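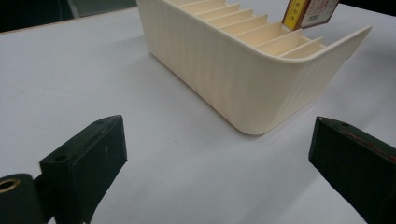
Vom Handgreifer zur Trajektorie: Zeitabgleich, Posen und Planung mit Grakix
Sprechernotizen, Werkstatttreffen Dananville, Montag, 6. August 2018

Folie 1 - Einstieg
Kurz begrüßen, keine Firmengeschichte. Gleich sagen, worum es geht: um die Software zwischen der Aufnahme mit dem Handgreifer und der Bahn, die der Arm später fährt. Mechanik kommt nur vor, wo sie der Software Ärger macht.
Fragen bitte sofort stellen lassen, hinten bleibt wenig Zeit.

Folie 2 - Aufgabe
Schmale Gegenstände stehen in einer Ablage mit parallelen Fächern. Greifen, herausziehen, an anderer Stelle wieder einsetzen. Für die Wahrnehmung unangenehm: helle Ablage auf heller Fläche, wenig Kontrast an den Kanten, und die Trennwände sehen alle gleich aus. Wer die Fächer über Merkmale abgleicht, landet gern ein Fach daneben.
Hier das Beispiel mit dem vertauschten Fach erzählen. Der Schätzer war sich sicher, die Pose in sich stimmig, nur um eine Teilung verschoben.

Folie 3 - Aufbau der Kette
Grakix besteht aus vier Prozessen: Aufnahme, Zeitabgleich, Posenschätzung, Export. Jeder schreibt in ein eigenes Verzeichnis und liest nur das des Vorgängers. Das kostet Plattenplatz, dafür lässt sich jeder Schritt einzeln wiederholen.
Die Planung liegt in Forkwood und läuft getrennt. Schnittstelle ist eine Datei pro Episode, Format steht im Anhang.

Folie 4 - Zeitabgleich
Langsam sprechen, die Folie ist voll. Die Fingerweite kommt mit 100 Hz, die Regelung des Arms läuft mit 1000 Hz, die Kameras sind deutlich langsamer. Alle Ströme bekommen ihren Stempel beim Eintreffen am Rechner, der Versatz wird danach geschätzt. Wir nehmen dafür das Öffnen und Schließen der Finger am Anfang jeder Episode: im Bild gut messbar, im Weitensignal ebenfalls. Kreuzkorrelation, Maximum suchen, fertig.
Fehlt die Bewegung am Anfang, wird die Episode verworfen. Früher haben wir den Wert vom Vortag übernommen, davon sind wir weg.

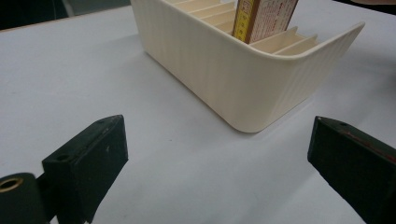

Folie 5 - Greifpose
Wir speichern die Pose relativ zur Ablage und zusätzlich relativ zum letzten Stand des Greifers. Forkwood plant mit der zweiten Variante. Ein konstanter Fehler in der Kalibrierung fällt dann zum größten Teil heraus.
Die Anfahrt in ein schmales Fach bleibt heikel. Der Planer bekommt die Trennwände als Hindernisse mit Zuschlag, und bei zu großem Zuschlag findet er keine Lösung mehr. Werte auf der Folie zeigen, nicht vorlesen.
Lange Gegenstände extra erwähnen - ihr oberes Ende ragt oft aus dem Kamerabild, die Länge kommt dann aus dem Objektmodell.

Folie 6 - Zwei Hände
Beide Greifer haben eigene Uhren und eigene Kalibrierdateien. In Grakix ist eine Hand immer die Referenz, auch wenn sie offen ist und gerade nichts tut. Eine Pause ist ein gültiger Zustand und bleibt in den Daten. Beim ersten Export hatten wir solche Abschnitte gekürzt, und der Abgleich zwischen den Händen war hinüber.
Die Kopfkamera dient dem Nachsehen, in die Schätzung geht sie nicht ein. 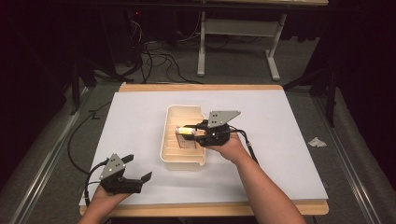

Eine Rückmeldung zum Probevortrag lautete, man solle die Kopfkamera doch in die Schätzung nehmen, sie sehe immerhin beide Hände zugleich, und bei Verdeckung durch den Greifer selbst sei das die einzige Quelle. Antwort dazu: stimmt für die grobe Lage, für das Fach reicht uns die Auflösung nicht. Als Plausibilitätsprüfung ist es für Dezember eingeplant.

Folie 7 - Stand
Über 800 Episoden sind durch die ganze Kette gelaufen. Negri, unser Betrachter für die Exportdateien, zeigt Weite, Pose und Bild auf einer Zeitachse. Vorführung nur, wenn der Beamer mitspielt, sonst Bildschirmfotos im Anhang.

Folie 8 - Offen
Versatz driftet bei langen Episoden, eine lineare Korrektur ist im Test. Fachzuordnung bei teilweise gefüllter Ablage. Abbruchkriterium in Forkwood, derzeit reine Zeitgrenze.
Kontakt und Formatbeschreibung auf der letzten Folie stehen lassen, bis die Fragen durch sind.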